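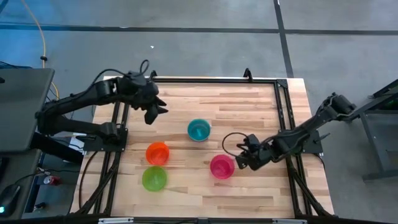 Tristgate Opens Sign-Ups for a Supper Club Where You Bring the Food and We Bring the Bowls

FOR IMMEDIATE RELEASE
August 15, 2020

Tristgate, the kitchen and tableware shop on the ground floor of the old Wavine building, is pleased to announce its new table lending service, for people who own plenty of chairs and have never quite got as far as the table.

The service is simple. Customers borrow a butcher-block top, a set of bowls and whatever else is needed to feed people, and bring all of it back later in more or less the state they found it. The loan period is four days. Experience with library books suggests it will be treated as six, and the pricing has been set with this in mind.

The supper club in the headline is the first event to use the new tables. Guests bring a dish, sit down with neighbors they have nodded at for years, and find out who makes the potato salad. Places are limited and seating is spread out. A covered outdoor area is held in reserve for each evening, along with a small supply of blankets for people who said they would not need one.

About the Tables

Every top in the lending stock is wood, and no two match. Light boards sit next to honey-colored ones, with knots and dark streaks left where the tree put them. Customers who prefer a perfectly even surface are welcome to use a tablecloth, and we will try not to look hurt.

The tops are oiled before each loan. We ask borrowers to use a trivet under hot pots, to wipe up beet juice promptly, and to cut bread on a board. Yes, it is butcher block. Please use a board anyway. The workshop has spent a good part of the spring sanding out the initials of people who felt otherwise.

A replacement fee applies to burns, deep cuts and anything involving a wood-burning kit. Ordinary marks are free of charge and are known around the shop as seasoning.

About the Bowls

The bowls are round, plastic and brightly colored, and they come in sets of four with a different color for each bowl. Tristgate has stocked handsome stoneware for a long time and remains fond of it. Stoneware does not, however, bounce, and the lending service was planned by people who have hosted children.

Light passes through the colors a little, which does something nice for a plain green salad and very little for lentils. The pink bowl has been the favorite in every trial so far. Sets go out complete and should come back complete, so we ask hosts to settle any dispute over the pink one at home.

During the April trial, Tristgate lent bowls to 491 households. The most common use reported was salad, followed by chips, followed by "keys." One household returned its set with a fifth bowl of unknown origin, which is still at the front counter and may be claimed by anyone who can describe it.

What a Loan Includes

One wooden top with supports
One set of four plastic bowls
A cleaning cloth and a small tin of oil
A printed card with care instructions, which we know goes straight into a drawer

Serving spoons can be added at no charge. Chairs are not included. Tristgate looked into chairs and found that they take up a great deal of room for something most people already have too many of, usually in the garage and usually under a box marked "cables."

The Moldovan Menu

The opening supper has a Moldovan theme, chosen by a show of hands in the shop on a slow afternoon. Tristgate will provide a large pot of cornmeal, a salty white cheese to crumble over it, and sour cream in quantities that will not be discussed further. Guests are asked to bring something that goes alongside: pickles, grilled peppers, stewed beans, a plum dessert. Store-bought is fine. Moving a store-bought item into one of our bowls and saying nothing is also fine, and has a long history.

After supper the tables will be cleared for games. An old Atari console has been promised for the corner by the window, along with two decks of cards and a jigsaw puzzle of 800 pieces, or possibly 799. Anyone with a strong interest in finishing puzzles should be warned.

Sign-Ups and Pickup

Sign-ups for the supper club are open now at the front counter or by phone. Table loans can be reserved up to three weeks ahead. The shop can load a top into most station wagons and a surprising number of small hatchbacks — bring an old blanket and some patience. Delivery is available within the city for a small fee, ground floor only. Our delivery crew has asked us to repeat the words "ground floor only."

Returns are accepted at the side entrance during shop hours. Please empty the bowls first.

About Tristgate

Tristgate sells, repairs and now lends things for kitchens and dining rooms. The shop carries 2405 items, most of which can be found on request and a few of which turn up on their own. It also runs a sharpening bench, a shelf of secondhand cookbooks with other people's notes in the margins, and a bin of lids for which the matching containers are still being sought.

Press Contact

Tristgate Front Counter
Ground floor, Wavine building
Press questions are answered during shop hours. Bowl questions are answered first.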